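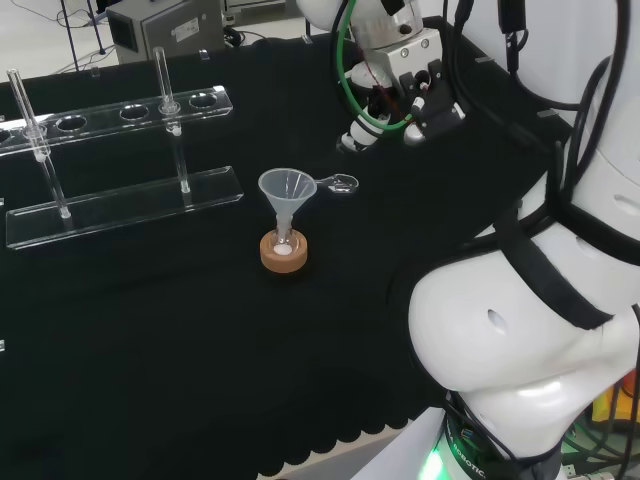

Glass tubes in a clear rack, with a plastic funnel alongside.

The water in Valstead

Mar 27, 2021

Most people in Valstead drink from a tank. The town has 280 houses and a mains supply that comes from the Urngate bore, but the bore water is hard and leaves a white crust in the kettle, so it goes on the garden and through the washing machine. Rainwater off the roof goes in the teapot.

The arrangement works well enough until a dry summer. The last one left plenty of tanks low by November, and the dregs of a tank are where the trouble sits. Leaves, dust, bird droppings and the odd dead frog wash off the roof and settle as sludge. When the level drops towards the outlet, the tap starts to draw on it.

The first sign is usually colour. Tea-coloured water generally means leaf litter in the gutters, often from gums hanging over the roof. A rotten egg smell points to sludge that has gone without air. Cloudiness after a downpour tends to settle in a day or two. Bacteria can't be seen, smelt or tasted, and a clear glass of water may still carry them.

Ramasamy, the plumbing supplier on the Dasa road, sells a first-flush diverter that sends the dirtiest runoff away from the tank. It holds 100 litres, which suits a big shed or a long homestead roof. Smaller ones will do for a cottage. All of them need emptying between falls, and the little drip valve at the bottom blocks with grit if it's left alone.

Gutters want cleaning before the autumn break. Mesh over the inlet keeps out leaves and mosquitoes, provided it has no tears. A tank should be checked for sludge every couple of years and desludged when there is a decent layer in the bottom. Contractors can do it with the tank full. Don't climb in yourself; the air inside can kill.

Older roofs need a closer look. Lead flashing and flaking paint both end up in the water, and so does ash from a wood heater.

Valstead had its last proper fall 6 weeks ago. The storage dam at Urngate is down to 2286 megalitres, and carters are booking into the week after next.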